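The Lunch You Forgot You Packed

I have a theory that you can tell everything about a household by its leftovers shelf. Mine, for the record, is chaos. On any given night there's half a tin of coconut milk with cling wrap over the top, a single sausage and something in the back corner that I'm fairly sure was dhal.

I didn't grow up like this. My mum ran our fridge like a harbour master, and Friday tea was whatever needed finishing. We called it "bits" and we loved it! Bits might be cold roast spuds fried up with an egg, or three kinds of pasta in one bowl (don't knock it). Somewhere between leaving home and turning forty I lost the knack, and started buying my lunch at the Cheung bakery near work instead. 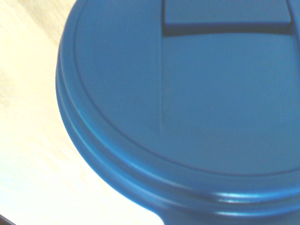 So in April last year I set myself a challenge: 60 days without buying a single weekday lunch. My only rule was that each one had to come out of the night before. I told my friend Yu-ting Kuo, who laughed so hard she had to put her coffee down, and then gave me the best advice I've had on the subject — cook the rice for tomorrow first and dinner second.

She's right, you know. Once there's a tub of cold rice in the fridge, lunch is practically made. Fried rice, obviously, but also rice with tuna and pickled cucumber, or warmed through with stock and a bit of ginger when you're feeling sorry for yourself. I got up to 20 versions before I repeated one, and only the curried egg was a real dud.

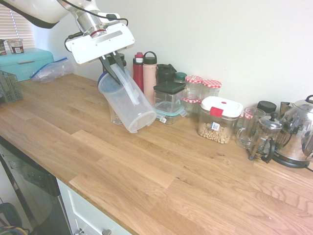
Pikatix Weekend — Food and Home Desk

Week three was the wobble. I'd left a perfectly good chickpea salad on the tram, it was bucketing down, and the bakery had sausage rolls fresh out. Reader, I had two. I went home soaked and grumpy and made an enormous pot of minestrone, mostly to punish myself, and ate it happily until the following Thursday.

What surprised me was how much I came to like the packing. I'd put the radio on after the dishes, pour a glass of water, and poke about in the fridge to see what I had. My partner, who'd been smirking from the couch for weeks, started asking if there was enough for two. There usually was — I still can't cook pasta for fewer than 5 people.

I still buy a sausage roll now and then. But we have bits on Fridays again, and last week it was potatoes and an egg.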